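Jornada de puertas abiertas en la escuela de cine de Pommont

El miércoles fuimos a la jornada de puertas abiertas de la escuela audiovisual de Pommont, que este año coincidía con el pase de las webseries de fin de curso.

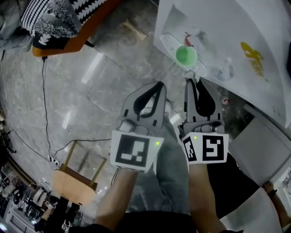
La recepción abría a las nueve y media, pero la cola para recoger la acreditación ya llegaba a la escalera. Según el folleto había 573 inscritos, la mayoría de bachillerato. A nosotros nos tocó el segundo turno de visita, con un grupo de 48 personas, demasiadas para la sala de mezclas. Los de atrás la vimos desde la puerta.

El recorrido empieza en el plató grande, sigue por montaje y termina en el estudio de sonido. En montaje trabajan con Demarex, un programa que yo no conocía y que usan desde primero para sincronizar y etiquetar el material. La alumna que nos guiaba dijo que al principio cuesta, sobre todo la gestión de las pistas, y que en segundo ya se puede elegir otro. El estudio de sonido es pequeño y está bien aislado - con la puerta cerrada no se oía nada del pasillo.

A las doce pasaron los tres primeros capítulos de "Cullside", la serie que este curso han rodado los de tercero. Va de una emisora local que se queda sin oyentes y sigue emitiendo. Duran poco y el primero es el más flojo, con mucha explicación en los diálogos. El segundo mejora bastante y la música, compuesta por un alumno, está muy bien colocada. Después hubo preguntas, casi todas sobre el presupuesto.

Por la tarde se proyectó un documental de la productora Huenchumán, de 59 minutos, sobre cines de pueblo. Nos quedamos hasta la mitad porque salía el autobús.

Datos prácticos: la cafetería cierra a las cuatro, el aparcamiento se llena pronto y los planes de estudio se dan en papel en la planta baja. Las pruebas de acceso son en febrero - piden un corto de 3 minutos como máximo y una carta de motivación.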